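Thread, for anyone who has ever wanted a produce stand that never goes bad.

I've been setting up a pretend fruit market at the back of Kollis, and I now own more fake fruit than the real kind. My grocery bill has noticed.

Rule one from Amerley Baidoo, who has run play shops for 20 years: put it in clamshells. Loose fruit rolls. Boxed fruit looks like it costs 4 dollars.

She is right, annoyingly. The peaches have fuzz. They have a blush. They look better than anything I've brought home since September. 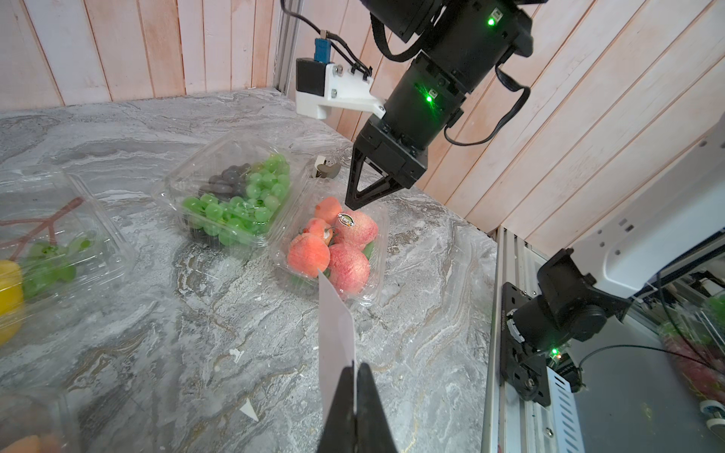

How do you get the dust off fuzzy fake peaches?

A dry makeup brush, in short strokes, going with the fuzz. Water mats it down and you end up with a sad nectarine.

Grapes are a different problem. Green and purple share one box at my stand because I ran out of boxes. I'm calling it a medley and charging more.

Stickers next. Real fruit has stickers, so fake fruit needs stickers. One peach came with one and has been insufferable ever since.

I tried making labels on the Plado printer. It did 40 before it jammed, and the lemons on them looked like potatoes. Ruoxi Zou asked if we were doing a root vegetable section. We are now.

Storage, for the people who keep asking: wire baskets and cable ties. Get the mess up onto the walls and leave the marble-look surface for the fruit. I have used over 3,546 cable ties in my life and regret maybe two. 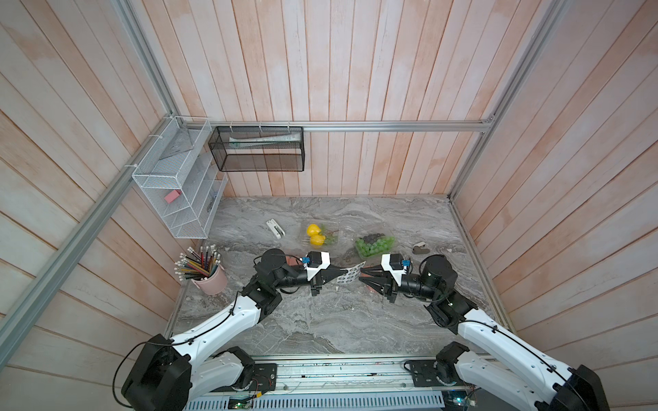
Baskets up, one pink eraser filed under "lower compartment."

Still to do: price cards, a scale, and a name. Ruoxi wants "Ara." Amerley wants "Kang & Daughters," though there is no Kang and there are no daughters.

Peaches are two for a dollar, play money only. No squeezing.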